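Been watching the price of the Vaher mini PC since spring. It was $500 at launch and it sat there for months.

Dropped to $287 at Gavberg last night. Cedley matched it this morning and went to $284.

Shipping is free at Gavberg. Cedley charges extra, so check the total before you order. 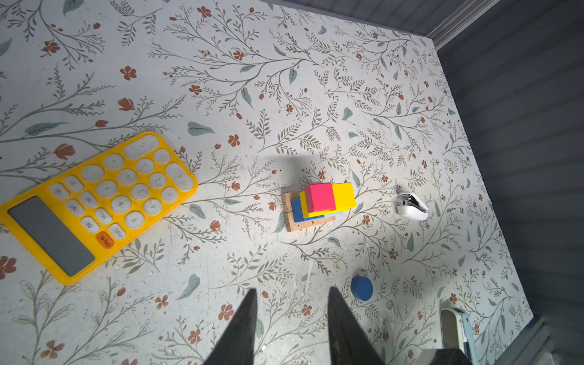 Both stores have the 8 GB model only. The 16 GB one is still nearly full price and I don't expect it to move before October.

Khoa Nông asked about the Imico version. Same board, different case, and 2 fewer USB ports. I'd skip it unless it gets cheaper than the Vaher.

My alert is set for anything under $284. If it goes off I'll post the link in this thread.

15/09/2021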